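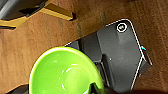
Green bowl on brown wood.

The bowl and cup come from the set we keep for tabletop games, and most evenings they get more use than the board games do. Click any picture for the larger version.

The bowl is bright lime green with a thick rim in a paler yellow-green. Samer Rawashdeh bought the set at Drolloten for 5 dollars, and it has been in the room since September.

The white table with the tiny dots is the one people ask about. Marwan Nassar and Raed Twal carried it in from the Srisuk hall and set it up near the back wall.
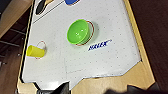 House rules are simple. The bowl goes near the middle, over the red ring, and each player gets 3 tries from the end of the table. A cup on its side stays where it is until the round is over. Ziad Saliba has the best score so far, 106, and the sheet is pinned up by the door. Please put the bowl and the cup back on the shelf when you finish.

Page updated 13 April 2020.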